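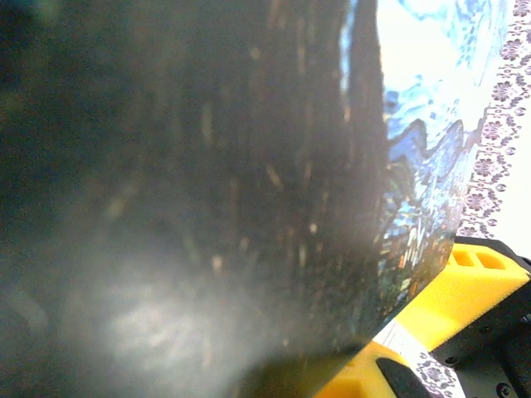
View from the wrist camera, with the yellow gripper fingers at lower right and a dark object close to the lens.

Kallora moves to tabletop handling

The Kallora project has finished its first block of tabletop demonstrations, with 174 accepted recordings now in the shared folder. All of them were made by remote control, with the operator at the leader arm and the gripper arm following on the other side of the partition. Chanida Kaewmanee ran the sessions at the Jirnside workroom and wrote the notes that this item is based on.

The task is short. The operator brings the gripper to an object on a covered table, closes on it, lifts it clear, moves it to a marked spot and lets go. A recording is accepted if the object ends up standing on the spot and the arm has returned to its rest position. Recordings with a dropped object are kept in a separate folder and are not part of the total.

Plain gray mats were used for the trial runs last year. For this block the team switched to printed cloths, including a blue and white one with a purple flowered border. The trained policy did well on gray and poorly on anything else, and patterned cloths are what people have on their tables at home. Operators reported no trouble with the change. They did ask for the cloths to be clipped down, and clips have been ordered.

Dark, glossy objects remain the hardest part of the work. When the gripper gets close, the object can fill most of the wrist view, and glare washes out part of the surface. Operators lose sight of the edge they are trying to line up with. Chanida's advice is to stop a hand's width away, check the overhead view, set the angle of the fingers there, and then go in straight without turning the wrist again. New operators tend to keep correcting all the way in, and those small turns show up later when the policy copies them.

She also asks operators to leave pauses in. A short stop before closing the fingers is fine and does not need to be trimmed. Long stops, where the operator has looked away or is talking to someone, should be marked with the foot switch so they can be cut.

Napaporn Mahawong at Wattanapong is handling the training side. Her first run on the new recordings used both camera views together. A second run, with the wrist view only, is waiting for machine time. She would like more examples where the object starts near the edge of the cloth, as most operators put it back in the middle out of habit. A card with start positions will be taped up beside the leader arm.

Some changes to the equipment affect everyone who books the arm. The yellow fingers stay on for the whole of the next block, so please do not swap them between sessions. The black pads should be wiped with a dry cloth before the first recording. If a pad has started to peel, write it in the log and use the spare set in the second drawer. The exposure on the wrist camera is now locked and should be left alone, even if the picture looks too bright over the white parts of a cloth.

Brillent has agreed to lend 2 more leader arms, which are due in April. With those in place the target for the full set is 3,000 recordings. Bookings are open to anyone who has done the half-day introduction, and 7 people are on the list so far. Sessions last an hour and can be booked back to back, with a break between them.

Questions about bookings should go to Chanida. Questions about file formats or access to the shared folder should go to Napaporn.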